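Workshop notebook, Stamirska bench, June, late afternoon

Ironing was on the list again and lost again. The Fostero cover went through the wash at 40, as the label demands, and came off the line with more creases than it went in with. I have now spent 30 minutes smoothing it by hand, a technique with a long history of failure. Weldu sells a stiffer one. Weldu also sells it for money.

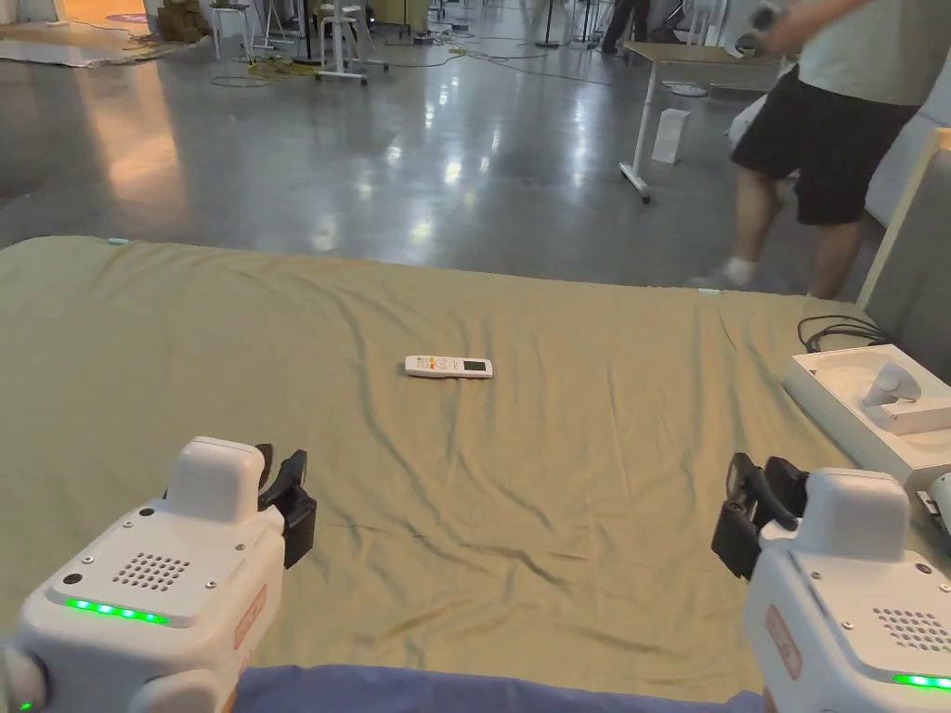 Sorting the Nirnari remotes is this week's job. There are 11 in the drawer, all white, all apparently bred from the same parent, and the labels fell off sometime in the spring. The one on the olive cloth has its little colored buttons at one end and the gray display at the other, so it goes with the heater type and not the fan type, whose buttons sit in the middle. The folds run diagonally right under it, so it rocks if pressed hard on the left. Press on the right, or flatten the cloth first (see above, good luck).

Boxes: one per remote, battery out, battery in a bag, bag in the box. Last time I put the bag under the box and lost up to 60 cents' worth of battery, plus my temper.

To do: new labels, the kind that stick. Ask about the iron.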